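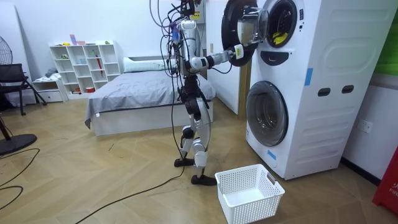

*위쪽 드럼은 문이 열린 상태.*

# 수건 쉰내 빼는 법, 향으로 덮지 않고

수건에서 냄새가 나기 시작하면 사람은 대체로 같은 순서를 밟는다. 우선 코를 의심한다. 다음에는 같이 사는 사람을 의심한다. 그러고는 마트에 가서 제일 향이 센 섬유유연제를 산다. 나도 그랬고, 그 결과 라벤더 밭에서 젖은 개를 만난 듯한 수건을 한 계절 내내 썼다.

이 글은 그다음에 할 일을 적은 것이다. 준비물은 시시하고 과정은 지루하며, 걸리는 시간의 대부분은 물에 담가 놓고 딴짓하는 시간이다.

## 냄새가 어디서 오는지부터

마른 수건은 멀쩡한데 얼굴을 닦는 순간 냄새가 올라온다면 섬유 안쪽에 남은 것들이 문제다. 피지, 덜 헹궈진 세제, 유연제 막, 그리고 그걸 먹고 사는 것들. 수건 고리는 결이 촘촘해서 한번 들어간 손님을 잘 내보내지 않는다.

반대로 세탁기에서 막 꺼낸 빨래 전체에서 냄새가 난다면 수건은 억울한 피해자일 가능성이 높다. 그럴 때는 아래의 '세탁기 쪽 사정'부터 읽고 오는 게 빠르다.

구분하기 어려우면 깨끗한 면 티셔츠를 골라 세제 없이 헹굼만 돌려 보자. 티셔츠까지 쉰내가 나면 범인은 기계다.

## 준비물

- 과탄산소다 (Phromma 것을 쓰는데, 봉지가 수수하고 향이 없다는 점 말고는 칭찬할 말이 없다. 그 두 가지면 충분하다.)
- 평소 쓰던 액체 세제
- 구연산 조금
- 수건이 푹 잠기는 대야
- 고무장갑
- 뜨거운 물

Zinico의 '수건 전용 복원제'도 써 봤다. 작은 병이 구연산 한 봉지의 몇 배 값인데, 차이라면 설명서가 더 감동적이라는 정도였다. 구연산은 Gavstead 시장 잡화점에서 3000원을 주고 샀다.

## 1단계: 담그기

대야에 뜨거운 물을 받는다. 손을 넣었을 때 반사적으로 욕이 나오기 직전의 온도면 된다. 끓는 물은 필요 없다. 수건 라벨에 적힌 온도가 더 낮으면 라벨 말을 듣는다. 라벨은 보통 우리보다 수건을 잘 안다.

과탄산소다를 넣고 알갱이가 안 보일 때까지 젓는다. 양은 봉지 뒷면을 따른다. 눈대중으로 두 배를 넣고 싶은 마음은 이해하지만, 그만큼 헹굼이 길어질 뿐이다. 장갑은 꼭 끼고, 창문도 열어 둔다.

수건을 넣고 꾹꾹 눌러 공기를 뺀다. 2시간 둔다. 밤새 담가 두면 더 깨끗해질 것 같지만 식은 물에 오래 있는 수건은 다시 냄새를 배우기 시작한다. 뚜껑을 꽉 닫은 용기에 담는 것도 안 된다. 가스가 나오는 물건이라 갇히면 성질을 부린다.

색 있는 수건은 따로 담그고, 처음 보는 수건이면 구석에 먼저 시험해 본다. 남색 수건과 흰 수건을 같이 넣은 적이 있는데, 그 뒤로 우리 집에는 '원래 이런 색'이라고 우기는 수건이 생겼다.

물이 누렇게 변해도 놀라지 말 것. 대야를 오래 들여다보며 인생을 돌아볼 필요도 없다. 버리고 다음으로 간다.

## 2단계: 세탁

물을 꼭 짜서 세탁기에 넣는다. 드럼은 절반 조금 넘게만 채운다. 수건은 물을 먹으면 몸집을 부풀리는 족속이라, 문을 무릎으로 밀어 닫아야 한다면 이미 늦었다.

세제는 평소보다 조금 적게. 섬유유연제는 넣지 않는다. 냄새를 가두는 막을 애써 벗겨 놓고 새 막을 입히는 셈이니까.

마지막 헹굼이 시작될 때 구연산 물이 들어가도록 유연제 칸에 200ml쯤 부어 둔다. 물에 구연산을 묽게 푼 것이다. 칸 안쪽의 최대선을 넘기면 때 이르게 흘러 들어가니, 칸이 작으면 양을 줄인다. 헹굼은 한 번 추가한다.

**염소계 표백제(락스)는 이 과정 어디에도 끼우지 않는다.** 구연산이나 식초 같은 산과 만나면 독한 기체가 나온다. 이 문단만은 농담이 없다.

## 세탁기 쪽 사정

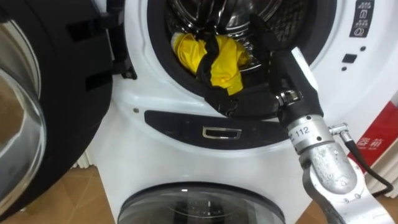

*문을 활짝 열고 본 고무 패킹과 드럼.*

수건을 아무리 삶고 담가도 패킹 틈이 더러우면 소용이 없다. 양말을 빨아서 더러운 신발에 넣는 것과 같다.

1. 전원을 끄고 패킹 주름을 손가락으로 벌린다. 머리끈, 동전, 잃어버린 줄 알았던 단추가 나올 수 있다. 추억에 잠기는 건 나중에 한다.
2. 따뜻한 물에 중성세제를 푼 행주로 주름 안쪽을 닦는다. 아래쪽을 제일 꼼꼼히 닦는다. 물은 늘 아래에 고인다.
3. 마른 천으로 물기를 없앤다.
4. 세제 칸을 빼서 씻는다. 칸이 들어가는 자리의 천장도 닦는다. 거기에 무엇이 있는지 모르고 사는 편이 행복하긴 하다.
5. 배수 필터를 연다. 바닥에 낮은 그릇과 걸레를 깔고 천천히 돌린다. 급히 돌리면 바닥 청소까지 하게 된다.
6. 빨래 없이 통세척 코스를 돌린다. 통세척 코스가 없으면 설명서가 허용하는 가장 뜨거운 코스로 대신한다.

끝나면 문을 열어 둔다. 어린아이나 고양이가 있는 집이라면 들어가지 못하게 조금만 열고 지켜보거나, 세탁실 문을 닫아 둔다. 고양이는 드럼을 자기 집이라고 생각하며 등기만 안 했을 뿐이다.

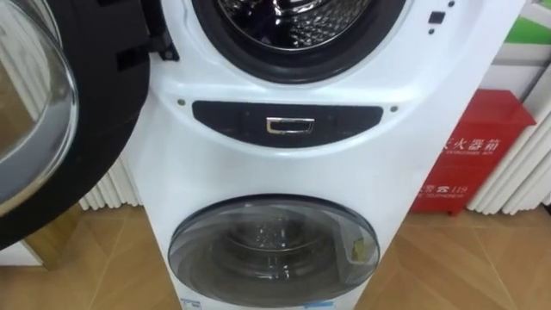 Weronika Sobczak는 지난번 글을 읽고, 통세척을 하고 나면 첫 빨래로 수건을 돌려도 되느냐고, 자기는 그랬다가 검은 부스러기가 수건마다 붙어 나와서 전부 다시 빨았다고 적어 보냈다. 같은 일을 겪은 사람이 더 있을 것 같아 답을 여기에 옮긴다. 부스러기는 불어서 떨어져 나온 찌꺼기일 때가 많다. 통세척이 끝나면 빈 통으로 헹굼을 한 번 더 돌리고, 젖은 행주로 드럼 안을 훑어 본다. 행주에 묻어나면 또 돌린다. 그런 다음 첫 손님으로는 걸레를 모신다. 걸레는 불평하지 않는다.

그래도 계속 나오면 안쪽 깊은 데까지 쌓인 것이니 분해 청소를 부르는 편이 낫다. 영상을 보고 직접 뜯겠다는 분은 말리지 않겠지만, 나사가 남았을 때 전화할 곳은 미리 정해 두시길.

## 3단계: 말리기

냄새의 절반은 여기서 결정된다. 세탁이 끝난 수건을 통 안에 두고 저녁을 먹고, 드라마를 보고, 밤 11시에 "아" 하고 일어나는 사람은 1단계부터 다시 읽어야 한다.

꺼내자마자 양 끝을 잡고 탁탁 턴다. 눌린 고리가 일어서야 속까지 마른다. 건조대에는 간격을 넉넉히 두고, 반으로 정확히 접지 말고 한쪽을 길게 늘어뜨려 넌다. 겹치는 면이 줄면 그만큼 빨리 마른다. 선풍기를 아래에서 위로 틀어 주면 더 좋다.

건조기를 쓴다면 먼지 필터를 비우고 시작한다. 다 됐다는 알림을 믿지 말고 두꺼운 단 부분을 만져 본다. 가운데는 바삭한데 단만 축축한 경우가 흔하고, 그걸 개서 장에 넣으면 장 전체가 같은 냄새로 단합한다.

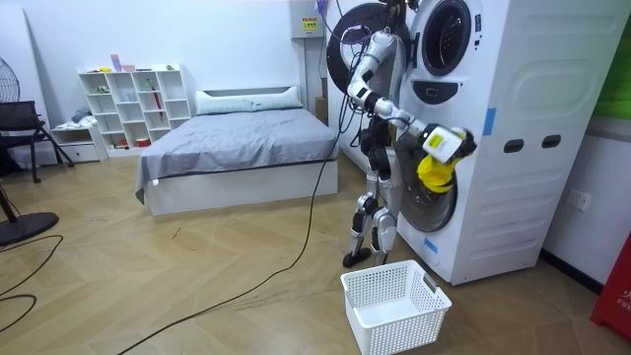 *아래쪽 드럼 앞의 노란 천.*

## 자주 망하는 지점

**향은 좋아졌는데 젖으면 또 난다.** 향으로 덮은 것이다. 유연제를 끊고 담그기를 한 번 더 한다.

**수건이 뻣뻣해졌다.** 유연제의 코팅이 벗겨져서 그럴 수도 있고, 세제가 덜 빠졌을 수도 있다. 헹굼을 늘리고 잘 턴다. 호텔 수건 같은 감촉을 원한다면 호텔에 가는 방법도 있다.

**담갔는데 달라진 게 없다.** 물이 미지근했을 가능성이 크다. 과탄산소다는 찬물에서 출근을 안 한다.

**욕실에 걸면 하루 만에 도로 난다.** 이건 수건보다 욕실 문제다. 환풍기를 켜 두고, 쓴 수건은 고리에 뭉쳐 걸지 말고 봉에 펴서 건다. 나는 Ilix 접이식 봉을 문 뒤에 달았는데, 문을 세게 열 때마다 항의하는 소리가 나는 것 말고는 괜찮다.

**몇 번을 해도 안 된다.** 그 수건은 할 만큼 했다. 잘라서 걸레로 쓴다. 통세척 뒤의 첫 손님이 필요하기도 하고.

## 얼마나 자주

담그기는 냄새가 돌아올 때만 한다. 매주 하면 수건이 먼저 지친다. 패킹 닦기는 생각날 때마다, 통세척은 한 달에 한 번, 배수 필터는 장마 전과 후에 챙긴다. 나는 달력에 적어 놓고도 2월 것을 빼먹었고, 3월에 필터를 열면서 대가를 치렀다. 필터를 열 때는 걸레를 한 장 더 깔아 두자.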